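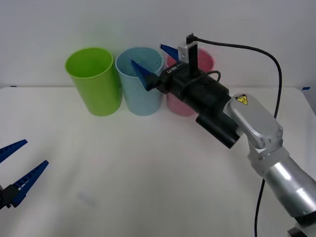 Figure 1. Two-arm station, Nestora demonstration room: gripper at the row of cups.

Handout 3: Notes on the Nestora visit
June 5, 2024

Read these notes before the July lab. You will be asked to refer to the visit in your report.

The station uses two arms facing a shared white table. Each arm ends in a gripper with two blue fingers, ribbed on the inner side. The objects on the table are ordinary household things – plastic containers in green, blue and pink, and a drink can. The Wiltness control software runs both arms from one program, so each arm's position is known to the other at all times.

Points to note from the demonstration:

1. The containers taper. A finger can go inside the open top or the gripper can close on the outer wall, and the two grips need different approach angles.

2. A can is narrow and its metal wall is thin. Finger spacing and closing force are set separately. The station had logged 481 can trials before our visit, and the target is 1,000.

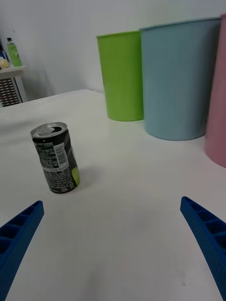
Viewpoint and reach

A small camera at the gripper sees the fingers and whatever lies between and beyond them. Near objects look larger, so apparent size is a poor guide to real size.
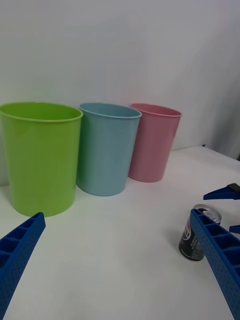 The same camera can lose part of an object behind a finger. A second view from a fixed camera helps with this, and so does moving the wrist a little before closing. Compare both methods in your report, in almost 3 pages.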